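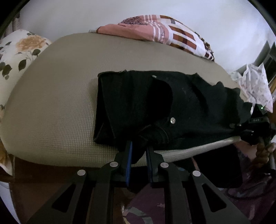 *A black garment on the beige cushion-like surface, with the gripper at its lower edge.*

# Folding with grippers at Mukby: your questions

Updated 4/7/26

We've had so many good questions since the gripper work started in January that we're putting the answers in one place. Keep them coming!

## What is the project, in a sentence?

Okevach is our effort to teach machines to sort, straighten and fold clothes, using grips recorded by the people who already do it well – you.

## Why hand-held tools? I thought we were getting robots.

We are, on the Fetbridge line. The hand-held gripper has two fingers, much like the ones on the arms, so whatever you can manage with it, an arm has a chance of learning. It feels clumsy for the first hour. Then something clicks and you start planning your grips differently, which is great fun to watch.

## Do I have to take part?

No. Recording shifts are voluntary and paid at your normal rate plus the training supplement. Saying no has no effect on your schedule.

## Is my job going away?

No jobs at Mukby are being cut under this project, and that's in the written agreement, section 7. What will change is the mix. Expect less plain folding and more checking, repairs and work on the odd pieces. Two new roles, line coach and grip reviewer, are open to current staff first.

## Which clothes are hardest?

Dark, thick ones with buttons. Black cloth hides its own folds, and a stiff seam will spring back just when you think you have it. Knits are floppy but forgiving. If you have a trick for heavy garments, please record it, even if it looks odd. The odd ones are often the best.

## How many recordings do we have so far?

288 from the Mukby floor and 161 from Cunha. Cunha started later, so no teasing.

## What if I drop something or the grip slips?

Keep going. Pick it up again and finish the fold. Recoveries are useful, and we'd love more of them.

## Are faces or voices recorded?

Sound is off. The camera points at the work, so hands can show up in the picture. Faces are blurred if they get in. You can ask for any of your own recordings to be deleted, and you don't have to say why.

## My wrist gets tired. What should I do?

Stop and swap with someone. The limit is 2 hours per shift with the tool, breaks included. A lighter handle is on order – we tried it at Cunha and everyone wanted to keep it.

## Where do I sign up?

Use the sheet by the folding tables or tell your shift lead. New people get a practice session before anything is recorded.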